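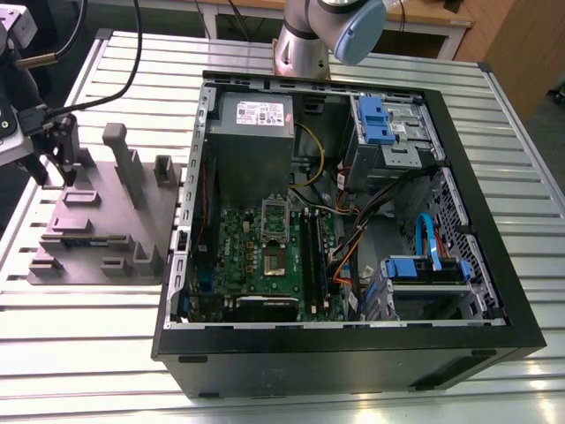

Teaching a robot arm to assemble a computer: comparing hand guiding and remote control

Project report by Hajnalka Kovács
Supervisor: Judit Nyitrai
Submitted October 10, 2018

1. Background

Stiltine repairs and refits desktop computers for schools and small offices. Most of the work is done by hand at the Drendavgate workshop. The firm wanted to know whether a robot arm could take over part of the fitting work, and in particular whether a technician with no programming experience could show the arm what to do. My project was set up to answer the second question.

There are two common ways of showing a task to an arm. In hand guiding, the person holds the arm and moves it through the task while the controller records the joint positions. In remote control, the person stands or sits away from the arm and moves it with a separate device, and the controller records the same positions. Both give a recording that can be played back or used to train a model. I did not train a model in this project. I looked only at the quality of the recordings and at what it was like to make them.

2. The task

The task has two parts. In the first, the arm picks a processor from its holder and lowers it into the socket. In the second, it picks a memory module and brings it to a memory slot. The computer is laid on its side with the side panel off, so the motherboard faces up and the arm can come down on it from above. The metal frame over the socket has to be raised before the arm starts. I did this by hand every time and it is not part of the recorded task.

Pressing the memory module home was left out. It takes more force than we wanted to use before the force limits had been checked.

3. Equipment

The parts wait on a printed fixture plate beside the computer. The plate went through two designs. In the first, which we called Hegyi, the parts lay flat and the fingers could not get round the edges. The second, Luller, has raised holders and was used for all the recordings in this report.

For remote control I used a handheld controller with a trigger for the gripper, and a screen showing the picture from the camera on the wrist. For hand guiding the arm was put into its free-moving mode and the gripper was opened and closed with a foot pedal.

4. Method

I recorded 34 demonstrations, half by hand guiding and half by remote control. All were made by me or by one of the Stiltine technicians. Before each session we practised without recording until the person felt ready. After each demonstration the computer and the parts were put back to their starting places, which were marked with tape.

A demonstration was kept if the part reached its place without being dropped and without the gripper touching anything else. Those that failed were kept in a separate folder with a short note on what went wrong. Positions were saved all the way through, and the longest recording ran to 2,000 samples.

5. Hand guiding

Everyone found hand guiding easier to start with. You can look at the part from any side and feel when something touches. The first technician made a usable recording on his second try.

The trouble came in the last part of the movement. The arm is heavy to steer in small steps, and people tended to push it past the place they wanted and then pull it back. This shows in the recordings as a small hook just above the socket. There was a second problem for anyone who wants to use the camera pictures later: the person's hands and sleeves are in many of them, and they will not be there when the arm works alone.

6. Remote control

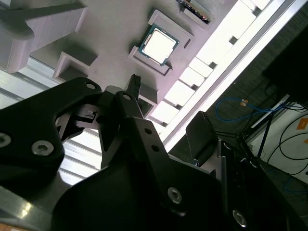 Remote control took longer to learn, and the main difficulty was judging height. With the wrist camera the operator has to work from a tilted view, with the gripper's own fingers taking up much of the picture. Glare made it worse. The silver top of the processor can reflect so much light that it looks nearly white, and then there is little on its surface to tell you how far away it is. We learned to watch the raised walls of the grey holder and line up the fingertip with those. Closing the blinds fully helped on bright afternoons, but it made the dark parts of the gripper harder to tell apart, so we settled on leaving them partly open.

Once people were used to the view, their recordings were smoother near the socket than the hand-guided ones. The controller can be set to a slow speed, where a large movement of the hand gives a small movement of the arm. All of us used the slow speed for the last stretch and the normal speed for the rest. The technicians also found it less tiring, as they could sit down.

7. Problems

The fixture plate was moved by accident between two sessions in January. The 8 recordings made after that start from a slightly different place. I kept them, but they are marked in the data and should not be mixed with the others without correction.

The cables to the gripper pulled on the wrist when the arm turned far to one side. We fixed them higher up and gave them more slack. I would check this before every session.

8. Findings and next steps

For this task I recommend remote control for the insertion and either method for the pick-up. A person needs an unhurried practice session before their remote recordings are worth keeping. Hand guiding is still the better way to show a new technician what the arm can reach.

The next student should add a second camera looking at the socket from the side, which would help with height. The holders on the Luller plate should be printed again in a darker material so that they stand out from the table. Force limits need to be agreed with Judit Nyitrai before anyone records the pressing of the memory module. The recordings and my notes are on the workshop computer in the folder named Drendavgate.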